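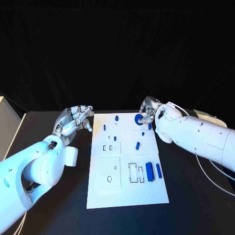 3.2 Materiais e superfícies de trabalho

Figura 4. Placa retangular branca sobre tampo escuro, com cortina preta ao fundo.

O contraste entre o suporte e o plano de apoio influencia a leitura de documentos pálidos, e foi por isso que o tratámos como variável independente. No arquivo municipal de Valtalska, os cadernos de registo do fundo Urbańczyk apresentam tinta ferrogálica muito desvanecida, em papel que perdeu cola nas margens. A transcrição abrangeu 2471 assentos, distribuídos por 26 cadernos. Piątek tinha já assinalado que os copistas experientes erram mais nos nomes próprios do que nas datas – observação que os nossos dados confirmam só em parte.

Cada caderno foi lido duas vezes, por leitores diferentes, com um intervalo mínimo de 10 dias. As divergências foram anotadas numa ficha única e resolvidas por Lucyna Zieliński, que não participou nas leituras. Cerca de 70 por cento das divergências diziam respeito a abreviaturas de ofício e a topónimos da zona de Renow, onde a grafia oscila entre formas alemãs e polacas.

Os assentos de dezembro foram analisados à parte. Neles a letra é mais cerrada e as linhas finais invadem com frequência a margem inferior, o que dificulta a separação entre o texto e as notas posteriores. Mantivemos a grafia original em todos os casos – incluindo os erros evidentes do escrivão – e as formas normalizadas figuram apenas no índice. Os critérios de normalização são descritos na secção 3.3.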